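Suche Suchbegriff eingeben Suchen

Zwischenbericht zum Vorhaben Grulteo
Teilvorhaben Datenerhebung mit handgeführten Greifern
Vorgelegt der Quintero-Förderstelle, Stand 5. Juli 2021

0 Kommentare 10 Mal geteilt

1. Gegenstand des Berichtszeitraums

Im Berichtszeitraum wurde die Aufnahme von Vorführungen für das Lernsystem fortgesetzt, mit dem Sundix die Handhabung von Haushaltsgegenständen durch zweiarmige Systeme erprobt. Die Aufnahmen erfolgen ohne Roboterarm. Eine Person führt zwei Greifwerkzeuge von Hand und erledigt damit eine vorgegebene Aufgabe; Kamerabild und Greiferstellung werden gemeinsam aufgezeichnet. Das Verfahren wurde im Antrag unter Arbeitspaket 2 beschrieben und seither nur in der Benennung der Dateien geändert.

2. Stand der Aufnahmen

Zum Stichtag liegen 2275 verwertbare Vorführungen vor. Weitere 207 wurden bei der Durchsicht ausgesondert, überwiegend wegen Lücken in der Aufzeichnung der Greiferstellung. Die ausgesonderten Vorführungen bleiben bis zum Abschluss des Vorhabens gespeichert, gehen jedoch nicht in das Training ein.

Seit April wird neben dem Laborraum auch in Wohnküchen am Standort Kurnden aufgenommen. Die Umstellung war mit dem Förderbescheid vereinbart worden, um die Abhängigkeit des Systems von gleichbleibendem Hintergrund und einheitlicher Beleuchtung zu verringern. Tischdecken, Behälter und Geräte auf den Arbeitsflächen werden für die Aufnahmen weder entfernt noch vereinheitlicht. Den Schwerpunkt bildet derzeit die Aufgabengruppe Besteck. Sie umfasst das Greifen einzelner Teile, die Übergabe zwischen den Werkzeugen und das Ablegen in einem Behälter.
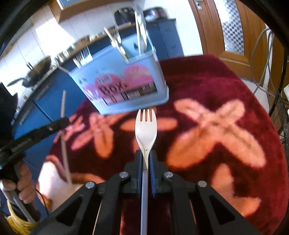 Rubrik: Berichte / Arbeitspaket 2 / Besteck

Bei Gabeln wird der Griff am Hals bevorzugt, mit je einem Backenpolster auf beiden Seiten. Die blauen Polster halten auch schmale Teile; bei sehr flachen Messern kommt es weiterhin zum Verdrehen. Durchscheinende Kunststoffbehälter, in denen das Besteck dicht beieinander steht, sind für die Bildauswertung anspruchsvoll und werden deshalb in größerem Umfang berücksichtigt als ursprünglich vorgesehen. Gleiches gilt für stark gemusterte Stoffe als Unterlage.

3. Qualitätssicherung

Jede Vorführung wird nach der Aufnahme einmal vollständig gesichtet. Geprüft werden die Zuordnung zur Aufgabe, der zeitliche Gleichlauf beider Werkzeuge und die Sichtbarkeit des gegriffenen Teils. Bewegungsunschärfe im Hintergrund gilt nicht als Mangel. Die Prüfanweisung wurde entsprechend ergänzt und liegt der Förderstelle in der geltenden Fassung vor.

4. Abweichungen vom Arbeitsplan

Die Beschaffung der Ersatzpolster verzögerte sich. Die Aufnahmen mit nassem Geschirr wurden daher in das nächste Quartal verschoben. Auswirkungen auf die Gesamtlaufzeit und die bewilligten Mittel bestehen nicht.

5. Ausblick

Im folgenden Berichtszeitraum sind mehr als 90 Aufnahmesitzungen vorgesehen. Ein erster Trainingslauf mit dem vollständigen Bestand der Aufgabengruppe Besteck wird nach Freigabe der Daten begonnen. Über die Ergebnisse wird gesondert berichtet.

Teilen Drucken 0 Kommentare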